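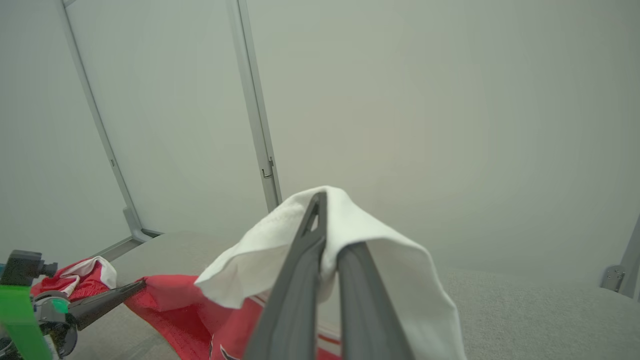 White towel, red laundry underneath.

Home | Safety | Checklists | Ask Kirsty

My charger and outlet walk-through, with comments
Kirsty Dunmore, 2018-05-30

I do this at my own place in Skesonness every few months, and my neighbor Denise Naylor got me to write it down.

1. Bathroom outlet, test button. OK. Clicked off, clicked back on, lamp went out like it should.

2. Phone cords in the bathroom. FAIL! Found one plugged in next to the tub (mine, sorry). It lives in the hall now.

3. Cord ends. One split near the plug, so I cut it up and tossed it. Please don't tape them, the tape gets warm and slides right off.

4. Power strip behind the TV. OK, but so dusty.

We use cookies to make this site work better. Accept | Settings 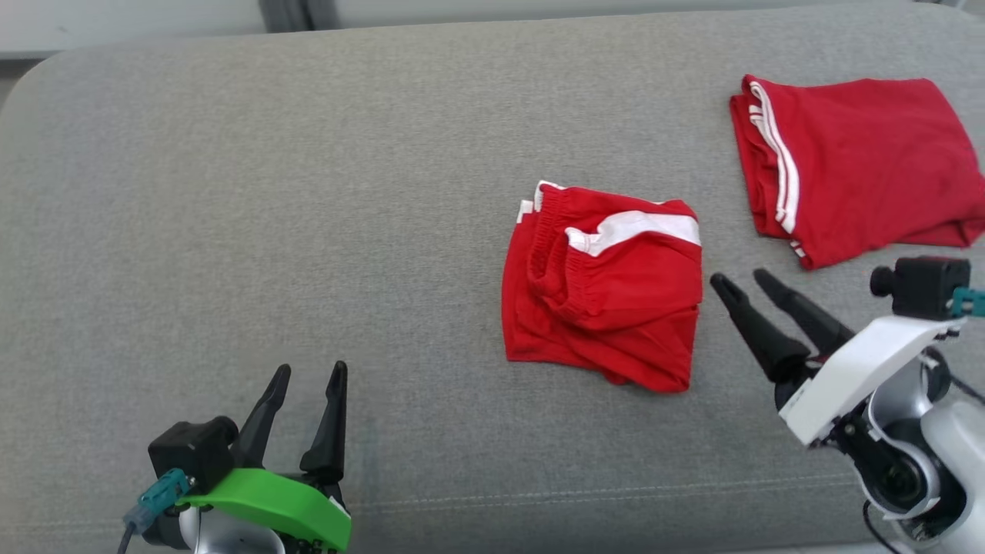
5. Charging on soft stuff. This is the one I nag everybody over, because a phone or tablet gets hot when it can't let the heat out. My rule is hard surfaces only, so a shelf or the kitchen counter. A woven gray sofa cushion is a bad spot, and if there's a crumpled pair of red shorts on it a phone can slip under them and cook away while you make dinner. Checked mine: one tablet, plugged in, under a blanket. FAIL.

6. Bedside. Better than February, the cord doesn't run under the pillow anymore.

7. Space heater. Straight into the wall, never a strip. OK.

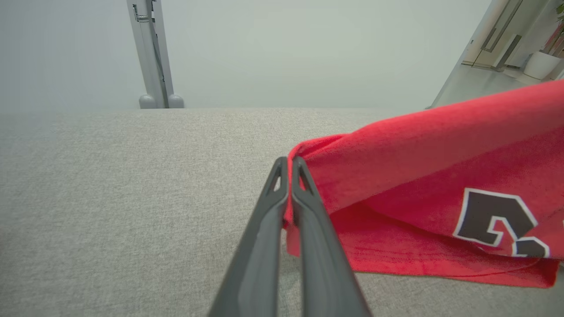
Red fabric, close up.

8. Smoke alarm upstairs. Chirping. New battery going in tonight.

Next round I'm doing the garage, and I'm dreading that extension cord.

17 comments | 207 shares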